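Workshop tips: when a two-arm bench robot drops, crushes or misses a cup

These notes cover faults we had with a pair of small arms on the bench at Hurkham, and what cured them. The job was dull on purpose. Pick up a plastic cup, turn it over, put it down, do it again. Most of the trouble had ordinary causes and could be fixed with ordinary tools. If you run arms of a different make, the menu names will differ but the checks should carry over.

Before anything else: stop it properly

A paused arm is still powered. It can move when the program resumes, and it can sag or jump when the power is cut, depending on the joint brakes. Our worst moment came from mixing up the two. The left arm had missed a cup and stopped with a position error. Somebody reached in to straighten the cup, the error cleared itself after a timeout, and the arm finished its move. The fingers closed on the side of a hand. There was a bruise and no cut, but the grip force had been turned up that morning and it could have been worse.

Since then the rule has been:

Press the stop button, the real one, before a hand crosses the table edge.
Wait until both arms are still. Watch the one you are not thinking about.
Do the work.
Take your hands and tools out, look over the table once more, then release the stop.
Restart at slow speed for the first full cycle.

Turn off any setting that clears errors by itself. On our controller it was called "auto resume" and it was on when the unit came out of the box. A fault should stay a fault until a person clears it.

Lights are not a safety device. The colored lights on a wrist tell you what the controller thinks the arm is doing, and the colors change meaning from one maker to the next. Write down what yours mean and tape the list to the wall, but don't put your hand in on the strength of a light.

The missed cup

For weeks the left gripper would come in well, open wide, and close on air just short of the cup. It happened perhaps once in a long run, then several times in a row, then not again until after lunch. We reset the position each time and it came back.

The log showed 3,104 cycles before the first miss and only 460 before the next batch. That pointed to something working loose. It was the screws holding the gripper to the wrist. They had backed out by less than a turn, enough to let the gripper tilt when the arm slowed down.

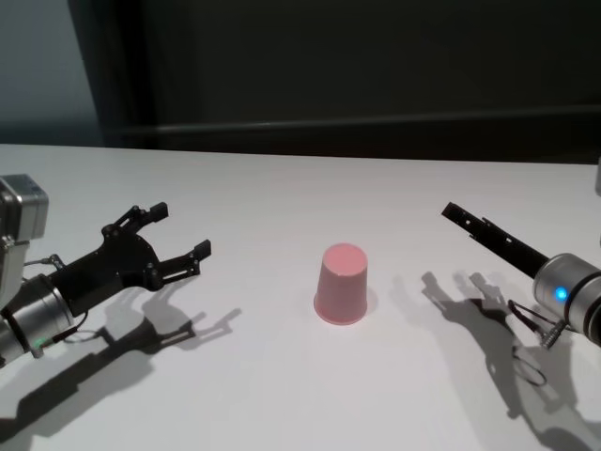 Page last changed: 15/03/2026

With a cup standing rim down between the two grippers, one open and one closed, it is easy to check the approach by eye. Run the open gripper in slowly and stop it a little way short. Crouch so your eye is level with the table. Both fingertips should be the same distance from the table at the point where they will meet the cup. If one is low, look for a loose mount before you touch the program. Teaching the position again over a loose mount only hides the problem, and you will have two things to put right later.

To fix the mount:

Stop the arms as described above and switch off at the wall.
Hold the gripper with one hand so it can't drop when the last screw comes out.
Take the screws out one at a time and wipe the threads clean.
Put a small drop of medium-strength thread locker on each. Low strength did not hold for us, and high strength needs heat to undo, which is a bad idea near wiring.
Tighten in a cross pattern, a bit at a time.
Leave it overnight if you can.

We marked each screw head and the metal next to it with a line of paint pen. If the lines stop matching, the screw has moved. It takes a few seconds to look and it is now the first thing done in the morning.

Crushed and dropped cups

Thin plastic cups give way at the side long before the base or rim does. If your gripper has one force setting for everything, you will be tempted to turn it up after a drop. Try these first.

Clean the fingertips. Dust and skin oil make hard plastic tips slippery. Use a damp cloth with a little dish soap, then a clean damp cloth, and let them dry. Don't use acetone.

Grip lower on an upside-down cup. The wider part near the rim is stiffer. Leave enough room that the fingers don't scrape the table.

Add grip to the tips. A strip of thin silicone tape works well and peels off when it wears out. Change both tips together or they will close off center. After taping, check that the fingers still open and shut all the way, because tape that creeps into the linkage will jam it.

Slow the lift. Many of our drops came in the first bit of upward travel, when the arm pulled away too hard.

Turn up the force last, in the smallest step the controller allows. Ours is now at 12 on its own scale, lower than where we started.

Put the cup where it belongs

A slick white tabletop lets a light cup slide when a finger brushes it. After a nudge or two the cup is out of place and the next pick fails. It looks like an arm fault and it isn't one. We tried a rubber mat from Soylu under the cup and it worked, though it lifted the cup a little and the heights had to be taught again. A few small dots of clear non-slip film did the job almost as well with no change in height.

Shadows

If a camera is finding the cup for you, shadows can fool it. With a strong lamp to one side, an open gripper throws a big dark shape onto a white table, and it moves as the arm moves. Our software twice took the edge of a shadow for the edge of the cup and sent the arm to the wrong side of it.

Use two softer lights in place of one hard one, or move the lamp farther away and put baking parchment over a cool LED panel. Never put paper on a bulb that gets hot. Pick a cup color that is nothing like the table or the grippers. Close the blinds too, if the sun crosses the bench. A run that behaves in January can go wrong in spring for no other reason than that.

Cables at the wrist

Any cable that hangs or loops at the wrist needs a look. It must be long enough for the wrist to turn all the way, and short enough that it can't catch a finger or sweep the cup off the table. Ours was fine on the left and caught on the right, where it hooked the table edge on a low move and pulled a connector half out. The gripper then worked in some positions and not in others. We lost most of a day to that.

Move the wrist by hand through its full turn with the power off and watch the cable the whole way. Fasten slack with hook-and-loop ties - plastic zip ties pulled tight will pinch the wires. Push every connector home until it clicks. If yours has no click, a wrap of cloth tape around the joint will do.

Two arms, one table

Each arm on its own may be perfectly safe and the pair may still collide. Set a line down the middle that only one arm may cross at a time, and make the other wait with its fingers closed and well back. Test it with the cup taken away and both arms at their slowest speed. The kit we bought through Plistdale had this as an option, switched off.

Keep a log

A cheap notebook next to the stop button is enough. Write the cycle count, what happened, which arm, and what you changed. Change one thing at a time. The current run stands at 2,158 cycles with no missed picks and two drops, both on cups that were already creased. Creased cups now go straight in the recycling.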